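Plovent Stage, Interim Progress Report
Submitted to: Becerra Fund for Live Performance
Prepared by: Viktória Fekete, program manager
Date: February 1, 2025

Status

The grant supports a season of short-form comedy at the Plovent, consisting of a monthly open-entry showcase, a writing workshop, and a touring sketch revue. The showcase and workshop are on schedule. The revue is behind schedule for reasons given under Touring. No change to the total award is requested. One transfer between budget lines is requested and is described at the end of this report.

Showcase

Four showcases have been presented since the start of the grant period. The running order has been fixed at 16 acts per night after the first event overran. Acts are drawn by lot from the sign-up list, with places held back for first-time performers. Held places that are not claimed by the technical call are released to the general list.

The time limit is now enforced with a cue light at the back of the house, operated from the booth. The light comes on one minute before the end of the set and flashes at the limit. Under the previous arrangement the host signaled from the wings, and performers facing a full stage wash could not see the signal. Changeovers between solo acts are within the planned interval. Changeovers into improv teams are longer, mainly on account of chair setting and microphone removal. The stage manager has moved team acts to the first position after each break.

Attendance across the four events was some 400, counting paid and complimentary admissions together. Separate totals by ticket type will be supplied with the final report, once the box office export has been corrected. The current export records exchanged tickets as new sales.

Workshop

The workshop is led by Crisóforo Xolalpa and meets in the upstairs studio. The first unit covered premise, point of view, and the structure of a two-page sketch. The second unit, now in progress, covers rewriting after a table read. Participants bring a draft, hear it read cold by others, and return with a revision at the following session. Mr. Xolalpa reports that most first drafts run long before the central idea is stated, and he has added a short exercise on opening lines. 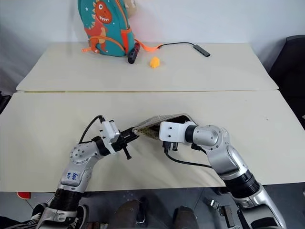

Volume 2, Number 4

Two sketches from the first unit have been placed in the showcase. Both were performed by their writers with one additional cast member. A third was withdrawn by its author for further work and may be submitted again.

Attendance at the workshop dropped after the holiday break and has partly recovered. The session start was moved later in the evening to suit participants who work day shifts. The studio booking has been extended to match, at no added rental cost under the present lease.

Touring

The revue, working title Ruvden, was to open at the Faltano in the first half of the grant period. The Faltano closed its main room for rewiring and offered its bar in place of it. The bar has no masking, a fixed lighting state, and a single entrance through the audience. Five of the sketches depend on blackouts, and the director judged that they could not be restaged in the time available. The opening has been moved to May in the main room. The venue has confirmed the new booking in writing and has waived the rebooking fee.

Casting is complete. The script is in its third draft. The running time at the last read was over the target, and cuts are being made to the second half. The sound plot has been reduced to cues that can be run by one operator from a laptop, as the smaller venues on the route do not supply a second technician.

Access

Captioning was tested at the most recent showcase. Prepared captions worked for sketch acts that supplied a script. Live captioning of stand-up lagged the performer, and the punchline often reached the screen after the laugh. Improv acts were not captioned. A revised test with a different operator position is planned.

Budget

Spending is below plan, entirely as a result of the delayed tour. Performer fees, studio rental, and box office costs are within their lines. Technical hire is slightly over, owing to the purchase of the cue light and cable.

Request

Approval is requested to move part of the unspent travel line to technical hire, to cover a portable caption screen for the tour. A supplier quote is attached as Appendix A. A decision before the end of the current quarter would allow the screen to be used in rehearsal.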